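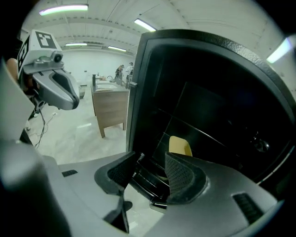
The open door of a large black appliance.

Kolov residents will be able to have worn-out stoves, refrigerators and dishwashers picked up from their homes at no charge starting next month, the town said.

The new service replaces the drop-off days at the Vidmar Road yard, which ended in February after the lease on the site ran out. Since then, people with a large appliance to get rid of have had to pay a private hauler or drive to the county transfer station outside Gistelia.

Under the plan approved by the town council, each household can book two free pickups a year. Extra pickups will cost $15 each. Items must be left at ground level, within 40 feet of the street, by 7 a.m. on the morning of collection. Crews will not go inside homes or disconnect anything.

The work will be done by Vodton, a recycling company that already handles scrap metal for three nearby towns. Its contract runs for two years and will cost the town $92,000 a year, paid from the existing waste budget.

Ognjen Babić, the company's operations manager, said crews expect to collect about 45 appliances a week at first.

"Spring is usually heavy - people redo their kitchens and clean out garages," Babić said. "We would ask them to book early and to have a second date in mind."

Refrigerators and freezers will be taken separately from other items so that the coolant can be removed before the metal is recycled. They must be empty, with the doors taped shut or taken off. Gas appliances must be disconnected by a licensed plumber before they are put out, and the booking form will ask for the date the work was done.

Air conditioners and dehumidifiers are included. Televisions, computers and hot tubs are not, and will still have to go to the transfer station.

Landlords with more than four units will not qualify for free pickups. Two council members voted against that rule, saying tenants in larger buildings should get the same service as everyone else. The council agreed to look at the question again after six months.

Appliances in working order can be listed with the town's reuse program at the time of booking. A member of the program's staff will call within a week if there is interest in the item, and the pickup will not count toward the household's yearly limit.

Bookings can be made by phone or at the town hall front desk. An online form is being tested and should be ready before the first pickups, the town said in a notice dated April 17, 2025.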